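Ladus project notebook
June, bench two, started 4:10 pm

Picking up where I left off before the power strip saga. The arm homes properly again, the loose connector is crimped (badly, but it's crimped) and I've gone back to last month's speed limits until I trust it. If you're on the arm after me, please leave them alone for now! I know it's slow. I'd like it slow.

Plan for this session was to redo the approach moves for the game board task, the one our team is taking to the Borkholm student meet. We get 5 minutes per run, and the last time I timed a full attempt we were using 154 seconds before the fingers had closed on anything. Most of that was the arm going up to the safe height, thinking, coming down, going back up again because I told it to. My fault entirely. I had the hover move in the loop twice.

Took the second one out. Approach phase is now down to 76 seconds, same start position, same speeds. I ran it again to be sure I hadn't skipped something important and got the same number, so I'm calling that a win and eating the last granola bar.
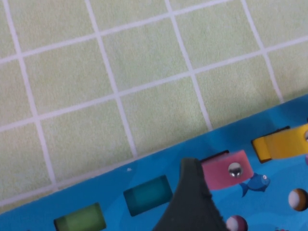
Color thresholds next, and I've been putting these off for weeks. The Fledham vision script came to us tuned for plain blocks on a plain table, and it just wants to find the most saturated blob and go there. Fine for red cubes. With our board it picks the board! It's bright blue, it's huge, of course it wins. So I masked the blue out, felt very clever, and then realized the teal block goes away with it — the two are just too close in hue. Pink and yellow come through great, nice solid blobs, and those I'd happily leave as they are. For teal I'm going to try going by edges, with the darker left side of the block as the thing to look for. If that's no good I'll widen the hue window and throw out anything bigger than a piece.

Then there's the rivets. The shiny dome on the pink piece gives a highlight that punches a hole in the middle of the blob, and the center estimate wobbles depending on where the lamp is. Filling holes before taking the center should sort it. I wrote that bit but haven't run it on the arm yet, only on saved pictures, so don't believe me until there's a number in here.

Grip force: left at 200 in the config. I have no idea what unit that is. The Sadeghi driver notes just say "force" and I've read them front to back. If anyone works it out, write it on the inside cover, please, in pen.

Things I keep forgetting, so they're going down on paper:
the wrist camera needs its exposure locked before the first run, every time, it doesn't remember
save the thresholds under a new name (I overwrote the good ones, sorry again)
e-stop goes on the left side of the keyboard, where my hand is

For next time: teal by edges, hole filling on the real arm, then a full run with the clock going, start to finish, no stopping to fiddle. I also want to try coming in from a steeper angle, as the finger hides a good chunk of the board once it's down low and I'd like to see what I'm reaching for.

Arm parked, power off at the strip, logs copied to the shared drive under ladus/approach. The charger for the bench laptop is in the drawer with the hex keys.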